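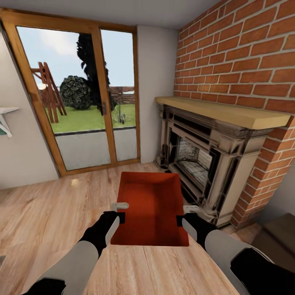
Bundel Street: which episodes are cut on Imero?

larkin_tv
I've been rewatching Bundel Street on Imero and I'm sure the season 3 episodes are the rerun versions. The ones on the Zisby discs run longer. I put both on side by side for the first few and made a list. Please add to it if you have the discs.

1. The Lodger. The opening scene at the bus stop is gone. It starts with Mrs. Chaimongkol already on the phone, so her line later about missing the 86 bus makes no sense.

2. Two Birthdays. The second birthday is all there but the cake argument is shorter. You lose the bit where Walt reads the card out loud.
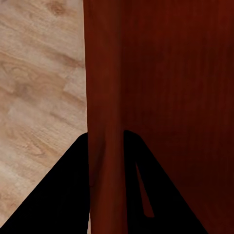

3. Snowed In. The worst one. The whole subplot with the neighbor's radio is missing, and he still thanks them for the radio at the end.

4. The Raffle. Same on both as far as I can tell.

popcornlid
The Lodger was always like that when I saw it in the afternoons. I didn't know there was a bus stop scene until I read this.

larkin_tv
It's on disc two. Not long, but it's the only time you see her outside the house that season.

hatbox
I don't agree about Snowed In. The radio plot drags. The cut version is the one I grew up with and I think it plays better. The thank you line goes by so fast you hardly catch it.

dmurrow
It plays better until the last scene, and then it's a mess. Oranuch Thaweesak wrote that script and the radio is how the two families start talking again. Take that out and they just make up for no reason.

hatbox
They make up because it's a Christmas episode. That was enough reason for me at nine years old.

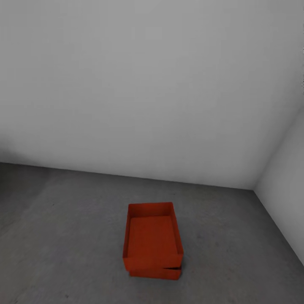 Re: Bundel Street: which episodes are cut on Imero?

quillfeather
Has anyone checked season 2? Mine are off-air tapes and the sound is going.

larkin_tv
Only the two-parter. Imero has it as one long episode with the recap taken out, and I have no problem with that. The music over the end credits is different though — it's the season 1 theme.

popcornlid
The theme got swapped on a lot of them. I wrote to Imero in April and got a form reply that said the files are what they were given.

dmurrow
That's probably true. Somebody sent them the rerun package because it was already on a shelf. I wouldn't expect it to be fixed. The discs are still 30 dollars used if you wait, and one seller wanted 300 for the full box, so don't rush.

hatbox
I paid less than 30 for season 3 alone. The case was cracked but the discs play.

quillfeather
Is Fletcher Doolan's tag scene in The Raffle on both? He's at the door with the ham.

larkin_tv
Yes, both. I'll do the rest of the season next and post the list in this thread so it stays in one place.

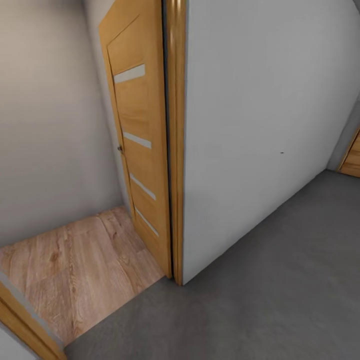 Saturday Reruns Club — Classic Comedy Board

dmurrow
For the next group watch I'd like to use the disc version of Snowed In. I can lend mine to anyone who only has Imero.

hatbox
Fine with me. I'll watch it and still say it drags.

popcornlid
Put me down for the loan, please. I want to see the bus stop too.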